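Search this site
Search

Let buyers see the offers

I've bought two homes and sold one, and I still couldn't tell you how either bidding round really worked. You put in a number, you sit by the phone like a teenager, and an agent rings to say there's "strong interest". How strong? From whom? You're not allowed to ask (well, you can ask, but you'll get a little laugh).

My friend Uyên Kiều went through it this summer with a two-bed flat on Van Dusen Road. She was told to give her best and final by noon, so she went up by 13 thousand — everything she had left, curtains money included. She got it. She'll never know if the next bid was a hair below hers or if there wasn't one at all, and it's spoiled the place for her a bit, which is a rotten way to start in a new home. 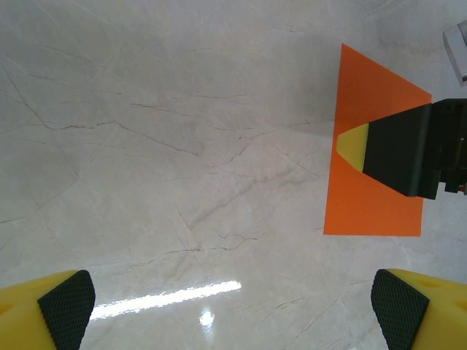 I think every offer on a house should be logged where the other bidders can read it. Leave the names off, I don't care who they are. Just the amount, the time, and whether there's a mortgage or a chain behind it.

Khoa Triệu, who sold houses for Markolach for years and is a good sport about my moaning, reckons this would push prices up. People get carried away when they can see a rival, he says, and they'd chase each other up in little steps. Fair enough, some would! But they're chasing someone now, only it's someone they've had to imagine, and I know which I'd sooner lose to.
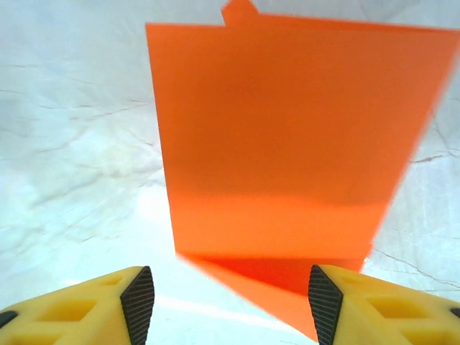 He also says sellers like the mystery. I'm sure they do. I liked it myself when I was selling, and I pocketed the result without a blush, so take my principles with a pinch of salt. I'd still have given it up if the same rule had covered the house I was buying that October.
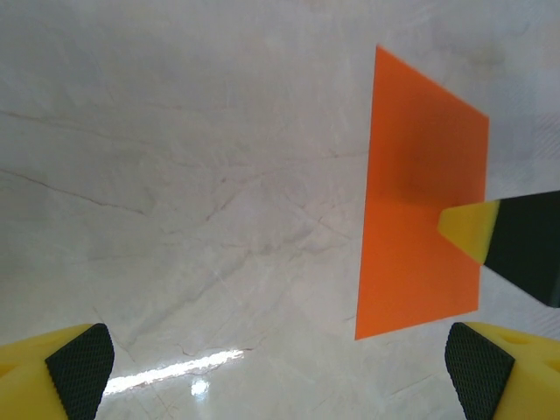
Would an open log slow sales down? A day or so at the bidding stage, I'd guess, and I'd happily wait that long before spending the biggest sum of my life.

64 comments
Share

Get new columns by email. Unsubscribe whenever you like.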